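Todusum Workshop, build group
Minutes of the January meeting

Opened at 8 in the evening. Last month's minutes accepted with one fix: the spare motor belongs to the workshop and stays on the shelf.

1. Arm and gripper
The new finger pads are on. The old smooth ones go in the scrap bin. Agreed to leave the closing speed where it is until the cable job is finished. The Cadine controller still drops its settings when the power is cut. Someone needs to write them on the card by the switch.

2. Cable job
Discussed where the arm should take hold of the braided cable. Agreed on just below the white bracket, with the cable running straight up across the screw head. 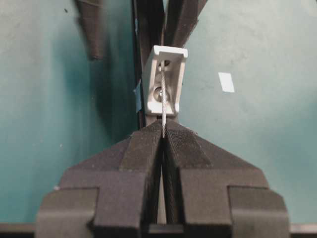 The bracket design stays as drawn. A request to print a second one in black was turned down, as white is easier for the wrist camera to pick out.

3. Test runs
Target is 1000 grip and release cycles before the open evening. If the cable frays, stop and note the cycle number in the log. Runs are to be attended at all times.

4. Parts order
Steel cable and M3 screws from Maltemik. Demissie quoted less for the screws but wants a minimum order of 800, more than we can use. Order to go in this week.

5. Other business
The vacuum hose is split again. Tape is fine for now. Please put the hex keys back in size order.

Next meeting in February, same time.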